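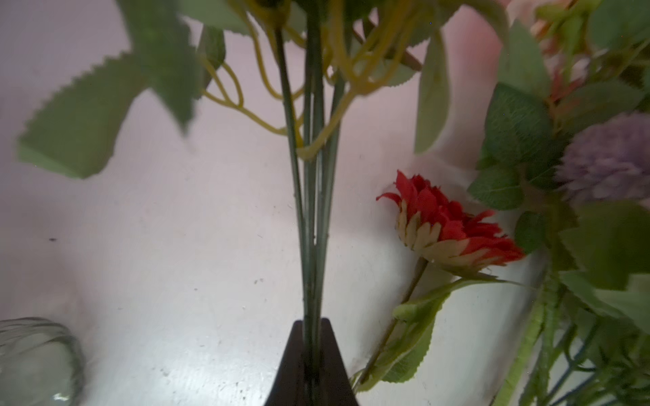
*Wrist view, stem task. The gripper closed on the bundle of green stems, the red flower lying to the right.*

## Flowers and stems, recording page for January

Welcome to the gallery page of the stem task. My name is Magdolna Bodnár and I take care of the recordings for the project Ediveck. On this page I keep a view from the wrist camera together with my remarks, so that the colleagues at Gretum who train the model can see what kind of material they receive from us. I ask for patience with my English, I wrote it without help.

The task is simple to say. The arm must take flowers from the table and put them in a glass jar. A person guides the arm by hand through the whole movement, and we save the camera stream and the joint positions together. One complete movement from start to release we call an episode. In January we recorded 96 episodes and I accepted 57 of them.

### About the view

What I like in this view is how much is close together. The long stems stand tight near the gripper and open a little toward the top, and over them the thin yellow stems make their loops. One loop comes down across the bundle. For a person it is easy to say which line belongs to which plant. For the model it is a difficult question, and I want to have many such cases in the set.

The leaves with teeth on the edge are also useful. There is a large one at the upper left, out of focus, and there are sharper ones on the stem of the red flower. The same kind of edge appears near and far, blurred and clear, and the model should learn that it is still a leaf.

The rim of the jar comes in only at the lower left corner. In our first instructions we asked the operators to keep the full jar visible at all times. We removed this rule after two mornings. It made the operators turn the wrist in a way that is not natural, and the grasps became slow and stiff.

### About the table

The table is white and I do not clean it to perfection. It has scuffs and small dark flecks, and they stay. The light is not even either, more gray and a bit lavender on the left, brighter lower in the middle. Rester, our previous set, was recorded on a black cloth with two lamps, and it looked very beautiful. The model from it then worked badly on every other table we had in the building. I prefer now the normal table with the normal window.

### How we sort the episodes

After each session I look at every episode at double speed, and again at normal speed if I have a doubt. I write one of these words in the log:

- **keep** – the grasp is clear and the flower goes in the jar
- **repair** – the movement is good, but the start or the end must be cut
- **second look** – the gripper holds more stems than the label says
- **drop** – lost frames, a hand in front of the camera, or the wrong label

The "second look" group is bigger than I expected. A bundle is a hard thing for labels. If the operator wanted one stem and the gripper took several, is this a mistake or is it a different task? In the past we threw such episodes away. Now we write a new label, for example "pick up the bundle", and we keep them in a separate folder. Gretum asked for this and I think they are right.

### Small changes during the month

The flowers in the pile at the right side are mixed again before each episode. Lavender and pink near to each other is good, because the operators must then name the color with attention. Please write "lavender" and not "purple" or "violet" in the label, we had all three words in one session and I corrected them by hand for a whole evening.

The program Chang, which we use to join the camera and the joint data, had a delay between the two streams in the first week. It was over 3 frames in the worst episodes. It does not sound like much, but with thin stems the gripper is already closed in one stream and still open in the other. Those episodes are marked "drop", also when the movement itself was very nice.

### For the operators

Please come with the wrist from a different side each time. Most of the kept episodes come from the side of the jar, and I would like to have more from the side of the foliage. Close slowly when you are at the stems. If a leaf is caught, do not stop the recording – open, move back, try again, and finish the episode. These second tries are very useful for the training.

The next session uses the same table and the same jar. The new label sheet hangs on the cupboard next to the door, with the color names in large letters.

M. B.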